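Notebook, photopolymer sign line, January
Job 3388, Ladthorpe interior room signs

Second run of the Ladthorpe plates today. The first run washed out with soft shoulders on the Braille domes and two of the thin strokes in the room numerals lifted at the base. Same film, same sheet stock, so the change this time is exposure only. Back exposure left alone. Main exposure up by 11 seconds on the counter.

Film checked on the light table before loading. One pinhole near the lower border, opaqued by hand. Vacuum pulled down evenly after the sheet was rolled out from the middle; no trapped air that I could find with a raking light. 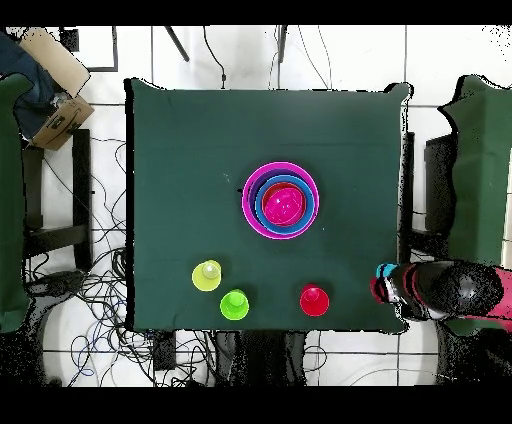
Washout at the usual water temperature, brushes at the middle height setting. Floors came clean at the normal time. Numerals held. Domes are rounder than on the first run but still flatter at the top than the Hotard sample we keep in the drawer. Measured dome height is inside tolerance on every sign on the sheet. Dome base diameter is at the high end, so no more exposure after this.

Dried, then post-exposed face up. Slight tack at one corner after the post-exposure, gone after a second pass. The lamp at that end of the unit is due for a reading.

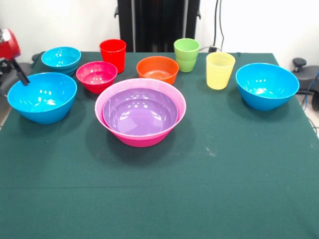

Paint and tipping

Base coat sprayed in two passes, Revness gray. The first pass went on dry at the far edge and left a sandy texture. Sanded that strip with a fine pad, wiped, recoated. Gloss is even now when viewed at a low angle.

Raised copy tipped with the foam roller. Roller loading is still the hard part. Too much white runs down the side of the numeral and too little leaves the edges bare. What worked: roll out on scrap until the sound changes, then one pass along the long side of the sign and one across. Domes masked with a strip of low-tack tape before tipping. Pull the tape while the white is still soft or it tears a ragged line in the paint.

Sign 1221 has a run under the last numeral. Set aside to strip and respray. The rest went on the rack.
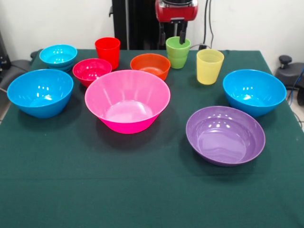 Why not raise the domes by switching to the thicker sheet?
The relief depth is set by the back exposure and the washout, so thicker stock mostly adds base under the floor. It would also put the signs proud of the frames Ladthorpe already has on the walls.

Left to do on 3388:
Strip and remake the finish on 1221.
Router trim, corners to the radius on the drawing.
Proofread the Braille against the text list, from the finished signs and with the tape off.
Clear coat a scrap first. The matte clear from Hồ has not been tried over this gray.

I would keep the current exposure as the setting for this film and stock until the lamps are changed. Logged it on the sheet beside the unit.
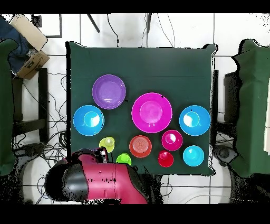
Aoi Ogura: Agree on holding the exposure, but the flat tops look like a film problem to me. The dots on the Ladthorpe film are larger than the ones on the Hotard film. Measure both with the loupe before you touch the lamps. If they differ, ask for new film at the smaller dot and run one strip.

Will measure both tomorrow morning and write the diameters in here.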